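Corari to Open Clothing Repair and Reuse Center in Former Juritz Building

Public hours start in March; drop-off counter will be open until 7 p.m. on Fridays

TRIRKURA — Corari, the nonprofit textile reuse group, will open a clothing repair and reuse center in the former Juritz dry goods building in downtown Trirkura this March. The center will accept used clothing and household linens, repair what can be repaired, and sell or give away the results at low cost.

The building has been vacant for 11 years. Corari signed a lease on the ground floor and basement last fall and has spent the winter bringing the wiring, plumbing and rear stairs up to code. The storefront windows and the original sales counter have been kept.

"People bring us good clothes with one thing wrong with them," said Danjuma Briggs, director of Corari. "A zipper, a hem, a missing button. Most of those can be fixed in the time it takes to drink a cup of coffee, if you have the right machine and somebody who knows how to run it. We have had the people for a while. We did not have the room."

The center will have three work areas. Donations will be checked in and sorted on the ground floor, behind the counter. Washing and drying will be done in the basement. Mending will take place at the front of the store, where customers can watch the work or wait for their own items.

Corari will accept shirts, pants, skirts, dresses, coats, sweaters, sheets, blankets, towels and curtains. Everyday cotton items, including T-shirts and pajamas, are welcome even if they are faded or have small holes. Items that cannot be worn again will be cut down for cleaning cloths or used as patch material. The center cannot take pillows, mattresses, carpet, or anything with mold or fuel on it. 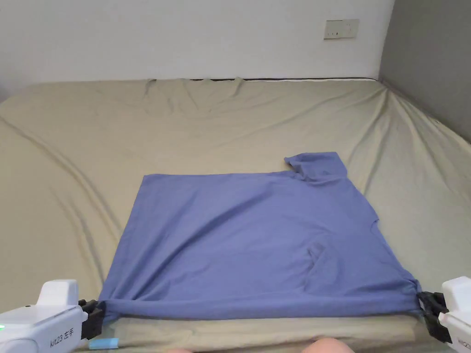
Donors are asked to wash and fully dry clothing before bringing it in, to empty all pockets, and to fold items flat in a bag or box. Buttons and belts that belong to a garment should be pinned to it. Shoes should be tied together in pairs. Bags may be left at the counter during open hours only. Nothing should be left on the sidewalk or at the loading door.

Repairs for the public will be priced by the job from a list posted at the counter. Simple jobs such as buttons and short seams will cost $3. Hems, zippers and linings will cost more, and customers will be given a price before any work starts. Residents who cannot pay may ask for a repair voucher, with no paperwork required.

The mending area will be run by Eduard Šindelář, a tailor who worked in alterations for 34 years before joining Corari. He will also teach a beginner class on weekday evenings covering hand stitching, darning, patching knees and elbows, and the care of a home sewing machine. Students may bring their own machines or use one of the center's.

"I want people to bring the thing they were going to throw out," Šindelář said. "It is easier to learn on a shirt you have already given up on. If it goes badly, you have lost nothing, and we try again on the other sleeve."

The sewing machines, pressing tables and two industrial dryers were bought with help from Pitkänen, the regional laundry supply company, which also provided racks and rolling bins. Pitkänen will service the dryers during the center's first year of operation.

Corari has operated out of a shared church basement since it was founded. Last year it collected 845 bags of clothing there and turned donations away during the fall for lack of storage. The church location will close once the new center is open, and donors are asked not to leave items there after the end of the month.

Street parking is available in front of the building, and there is a short-term loading space on the alley side for large drop-offs. The ground floor and restroom are accessible by wheelchair. Class sign-up sheets will be at the counter from opening day — places will be held by name, and there is no deposit.

About Corari

Corari is a nonprofit organization that collects, repairs and redistributes clothing and household textiles in Trirkura and nearby towns. It is supported by repair income, store sales and private gifts.

Media contact: Danjuma Briggs, Corari, Juritz Building, Trirkura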